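Features > Materials > Workshop Practice

May 2022
By Fouzia Magsi

Willow, soaking and the problem of the corner

A rectangular basket is harder to make than a round one. On a round base the weaver's tension is spread evenly and small errors cancel out. On a rectangle every error travels to the nearest corner and stays there.

Maksym Panasiuk has run the Prunside workshop for long enough to have settled views on this. He buys willow by the bolt, sorts it by length and butt diameter, and rejects any rod with a visible kink. Brown willow, dried with the bark on, is soaked in an unheated trough. The usual rule is one day for each foot of rod length, less in summer. Stripped willow needs only a few hours and turns slimy if left overnight.

After soaking, the rods are wrapped in damp cloth to mellow. A rod taken straight from the trough bends well but shrinks as it dries, and the weave opens up. Panasiuk tests each batch by wrapping one rod around his thumb.

A square base is woven in a screw block, two lengths of hardwood bolted together to grip the base sticks upright. The outer sticks are doubled for stiffness. Side stakes are then driven in alongside them, and the corners are packed with short turns of weaver to bring the height level.
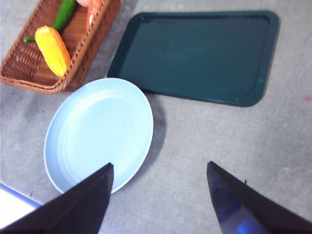 Borders and wear

The border takes most of the handling and is usually the first part to fail. Prunside uses a plaited border on shallow trays and a rolled one on anything with a handle. The plait uses more material and is slower to lay, but it sits flat and spreads a knock over several stakes.

Ilham Mangundap, who does the repairs, sees about 125 baskets a year. Most have snapped stakes at the corner, where the rod was bent too dry. She cuts the stub back on a slant, inserts a new stake beside it to a depth of two hand widths and reworks the border from there. Colour matching is not attempted. New brown willow darkens within a couple of years if kept out of direct sun.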